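Baker wanted for our mountain kitchen at Skumberg

We are a guesthouse and bakery at the top of the Leitner valley, and we are looking for someone who loves bread as much as we do! You would join a small crew that feeds hikers in summer and skiers in winter, plus the whole village of Damevau on market mornings.

Most of the work is sourdough – rye, spelt and a seeded loaf that people drive up the hill for. You will also make the breakfast rolls and have a free hand with one cake a day (bring your odd family recipes, we will try anything). Shifts start early and you are done by lunch, so the afternoons are yours for the trails.

Two years in a working bakery would be great, but a strong home baker who is used to big batches should write to us too. You need to be fine with heavy flour sacks, and happy to chat with guests who wander in following the smell. Some German or French helps.
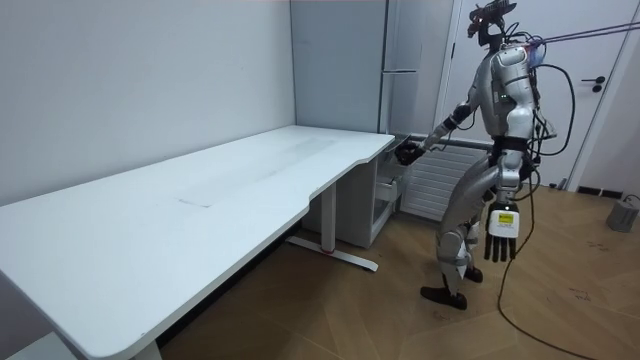

A long white desk, with a gray drawer cabinet under the far end.

The job is full time and starts in February. You get your own room in the staff house, all meals, a ski pass and 8 weeks off a year, split between spring and late fall when the lifts stand still. There is a 3-day paid trial first, and we cover your train fare.

Mieke Van den Broek runs the bakery and will be teaching you the ovens. Send her a short letter and tell us about the best loaf you ever made – or the worst! Questions about housing or pay go to Urs Camenzind at the front desk.

Posted 2023-11-05. Open until filled.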